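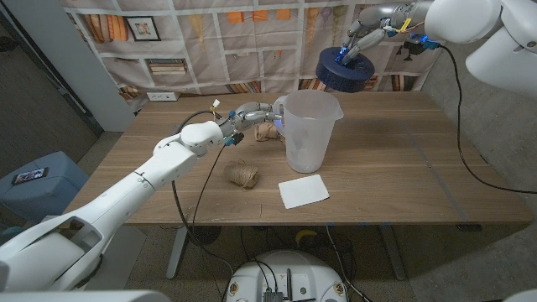

Prusby repair and swap table moves to the Winik building

The household swap table in Prusby will reopen in June in the ground-floor room of the Winik building on Mollah Street, after three years in the back of the library.

The swap lets residents drop off small things they no longer need and take home things they can use. Most of what comes in is kitchen and craft goods: plastic pitchers and jugs, jute twine, paper napkins, jars, gift wrap, baking pans, picture hooks. Furniture and large appliances are not accepted.

Mitali Pathirana, who runs the swap, said the library room had become too small. Last year 200 households used it at least once, and on busy mornings the line went out past the return desk.

"We had one folding table and a shelf," Pathirana said. "People were sorting things on the floor. I want everything up where you can see it and pick it up."

The new room has wooden tables along two walls and a storage closet with a lock. The town will pay for heat and light. Rent is $40 a month, which the swap plans to cover from a donation jar and a fall plant sale.

Items should be clean and in working order. Measuring jugs and other food containers need to be washed before they are brought in, and anything cracked will be turned away. Partly used craft supplies such as string, ribbon, and kraft paper are fine. Foam and rubber items are accepted if they are not crumbling.

Tudor Nedelcu, who mends small household goods at the swap, will have a bench near the window. He will look at loose handles, stuck lids, and lamps with bad switches, with a limit of 2 items per visit. He does not repair anything with a heating element.

The swap will be open from 9 a.m. to noon and will take drop-offs until 11:30 a.m. Parking is behind the building, off Votska Lane. The front steps are being replaced, so visitors should use the side door, where there is a ramp.

Leftover goods will be boxed at the end of each month and offered to the school art room before anything is thrown away.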